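Home | Products | Small Leather and Travel | Ordering | Contact

Magnusson Square Wallet, Teal
Posted September 8, 2001, by the Stavemach Catalog Office
Category: Wallets and Coin Storage

The Magnusson square wallet is supplied by Stavemach to schools, offices and retail counters that keep small change and cards in one place. It closes with a snap tab on one side and lies flat in a desk drawer.

The wallet is offered under item number 162. Orders are accepted in cartons of nine, and mixed cartons may be requested where the customer also stocks the Prestness line. Orders received at the Sarthorpe warehouse before noon are sent out within three working days.

Customers who sort coins by value before filling the wallet may wish to add the narrow sorting tray, which is sold separately. The tray is white plastic, rectangular, with a row of clear molded compartments inside. It may be set down beside the wallet on any level surface – a counter or a desk is suitable.

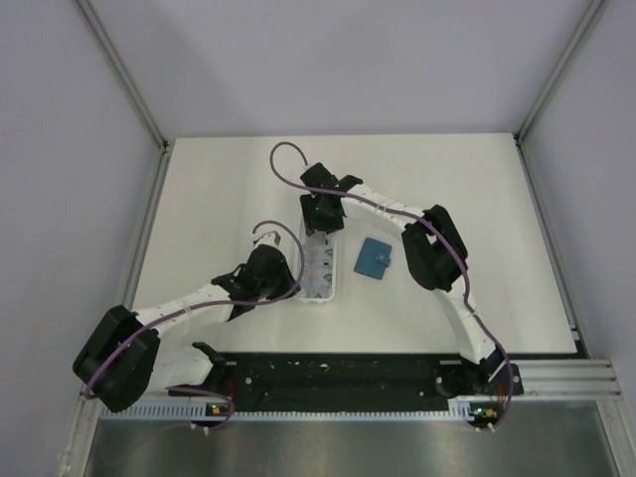 Both items should be wiped with a soft, dry cloth. Solvents and abrasive cleaners are not recommended. The snap should be pressed closed before the wallet is stored.

Returns are accepted for 39 days from the date of the invoice, provided that the goods are unused and in their original packing. Requests for replacement trays should quote the item number of the wallet with which they were ordered.

Filed under: wallets, coin trays, counter supplies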